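Selling a car with a lien on it, buyer is private party

Posted by Saoirse Cronin in Buying & Selling
Tuesday, March 10, 2020

Hi all! I'm trying to sell my hatchback (one owner, 65k miles, new tires in November) and I have a guy who wants it at my asking price. The snag is I still owe on it. My loan is with Medier and they hold the title, so I can't just sign it over in a parking lot like I did with my old truck. The payoff is less than what he's paying me, so I'm not upside down or anything.

He's nervous about handing me a check with no title in sight, and I get it, I'd be nervous too. I called Medier twice and got two different stories on how long the title takes.
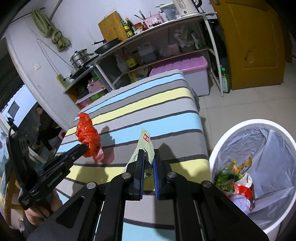 One person told me 11 days after payoff, the other said 18. Meanwhile the buyer wants to drive it home this weekend – he's coming from two hours away. Do I let him take the car before the title shows up? Do I pay it off myself first? I could do that but it would pretty much empty my savings for a couple of weeks. What have you all done?

wimlow_wagons

Don't let the car leave on a handshake! I sold one this way last year and we met at my lender's branch. The buyer paid the lender the payoff amount straight from his bank and gave me a second check for the rest. The lender printed a paid-in-full letter while we sat there, and we both signed a bill of sale with the VIN, the mileage and a line saying the title would be mailed to him.

Ask Medier if they have a branch near either of you, and get a written payoff quote that's good through the day you meet. Interest adds up daily, so mine was 4 bucks short the first time and they wouldn't release anything till I dug out the cash. 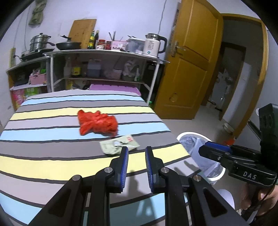
Also, call your state's title office before you set a date. Some states send the title electronically now, and that changes who has to request the paper copy. Mine had a form for it and I had no clue.

Take your plates off and cancel your insurance after he drives away, not before.

Prondow88

just trade it in, the dealer does all the paperwork. you'll get less but no headaches

Soler_Tom

If there's no branch close by, look into an escrow service. It costs a bit (we split the fee) but the money sits there until the title is in the buyer's hands. Mine took longer than the lender said it would, so I'd plan on the longer of your two numbers. I kept the car in my garage the whole time and the buyer was fine with it once he saw the escrow paperwork.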